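Vekari Home Gripper Build: Progress Report
To: Gholamreza Yazdani
From: Arif Nasution
13 May 2023

Work since the April report

Both hand-held grippers are assembled and in use. The second one was held up by the linkage arms, which I had to cut again after the rivet holes came out too tight. The fingers on both now open and close freely. I have been using them at home in the evenings and keeping the shared workshop for cutting and printing.

The finger pads are the main change. The old smooth pads let thin cotton slide out, so I moved to a blue pad with a mesh texture. I have recorded 291 folding runs so far with T-shirts laid out on the bed. The target agreed with Fluven was 120 by this point.
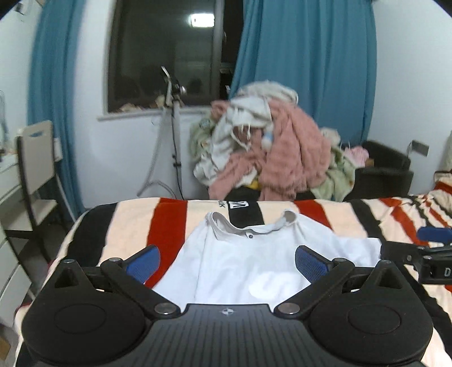
Collars are still the slowest part. A placket makes the cloth thicker on one side, and the fingers close on it unevenly. I plan to try a softer backing under the pads before changing the shape of the fingers again. Sleeves and hems give less trouble, and I don't expect to do more work on those.

Spending

Parts and materials come to $869. Most of that went on the two housings and the pad material. The recut arms were made from leftover stock and are not in the total. Receipts are in the folder I shared with you. I am not asking for more money this period.

Problems

One housing cracked near a screw hole and was reprinted with a thicker wall. The workshop printer was down for part of April, which pushed the reprint back.

Next steps

Fit the softer backing to one gripper and compare it with the other. Start on towels once the collar grip is settled. Send the drawings to Geltotberg so they can check the arm lengths.

Please let me know if you want the run logs sent with the next report or separately.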